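About us

I started Staltow in March, eight years after I first caught myself rearranging a friend's kitchen drawers while she was out of the room. She forgave me (just about), and then she asked me to come back and do the larder! So you could say the business was already going before it had a name.

What I do is kitchens. Mostly I wash up, clear worktops, sort cupboards and scrub grout in homes in and near Nitthorpe, and I do love it. I've now been through 214 kitchens and I still get a little thrill when somebody opens the cupboard under the sink and says sorry. Please don't say sorry. Mine has a bag of bags in it too.

I nearly always begin at the sink. If the basins are full of cups, sponges and the odd pot, there's nowhere to rinse a cloth or fill a bucket, and the whole morning goes sideways. So everything comes out first, then I do the basins, and only then the counter. Tiled counters get extra time from me — I go along the lines with a small brush and plain washing-up liquid before I try anything stronger, and I work from the back wall forwards so I'm not dripping on the bits I've done.

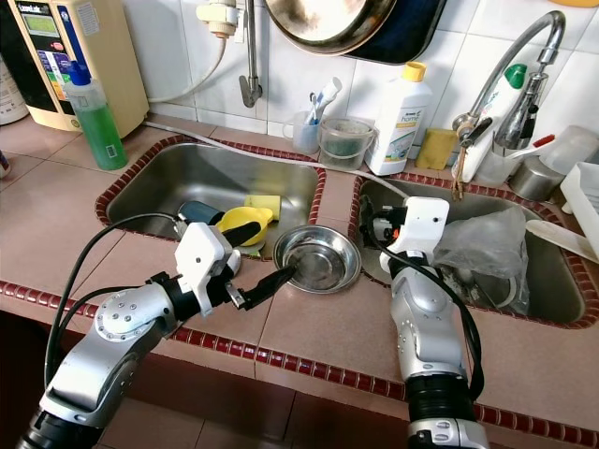
Two sinks are only any use if you stick to one for washing and one for rinsing, a customer on Lepik Road wrote to me, and in her house both of them just turn into storage by Thursday. I wrote back that she had a point, and that a bowl on the side for the small stuff had helped at mine. She's trying it.

A first visit is 34 pounds an hour and most kitchens take me a morning. I bring my own cloths, brushes and gloves, but I'm happy to use your sprays if you've got favourites. I don't do ovens, I'm afraid — Diltex, two doors down from my unit, do those and they're very good at it.

If you'd like me to come round, send a note through the contact page with a rough idea of the size of your kitchen and whether you've got tiles. I answer messages in the evenings, usually with a cup of tea going cold next to me.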